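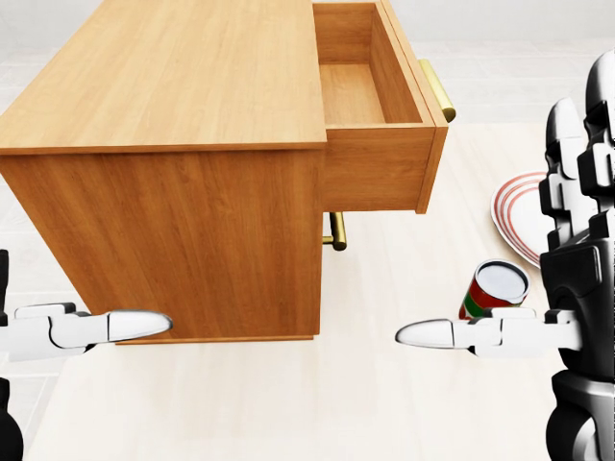

Treltum opens furniture repair and resale centre in Ellovbridge

Household furniture firm Treltum will open a repair and resale centre in Ellovbridge this November, taking in used cabinets, chests of drawers, tables and bookcases from homes across the town and selling them on once they have been mended.

The centre takes over the former Nikolaidis carpet showroom, which closed last year. It has a workshop at the back, a sales floor at the front and a covered loading bay for people dropping off by car or van. Treltum has signed a lease on the building and fitting-out work is under way.

Residents can bring in any item of solid wood or veneered furniture, whoever made it. Staff will look it over at the counter and offer one of two options: a written price for repair, or a part-payment voucher if the owner would like to leave it for resale. Upholstered furniture, mattresses and anything with active woodworm cannot be accepted.

Most of the work is expected to be on drawers. Of the 300 pieces Treltum took in during a trial at its existing warehouse, 172 needed a drawer repair of one kind or another – usually a worn runner, a split base or a loose joint. Standard drawer repairs will be charged at a fixed price, with a list on display at the counter and on the Treltum website.

Every piece sold from the centre will carry a 90-day guarantee covering joints, runners, hinges and handles. Surface marks will be noted on the label and are not covered. Buyers can collect for free or pay for delivery, which will be handled by local carrier Vuletti. Vuletti will also run a collection service for people who have no way of moving larger items themselves.

The centre will employ 3 full-time repairers at first, along with part-time sales staff. Applications are open now and no previous experience in the furniture trade is needed for the sales posts.

Treltum will also hold evening sessions in the workshop on basic repairs, such as regluing a joint, waxing a sticking drawer and filling scratches. Places must be booked in advance. Tools and materials are included in the price, and people are welcome to bring a small item of their own to work on.

Opening times and drop-off hours will be posted on the Treltum website before the first day of trading.

Ends

Press enquiries: Treltum press office, Ellovbridge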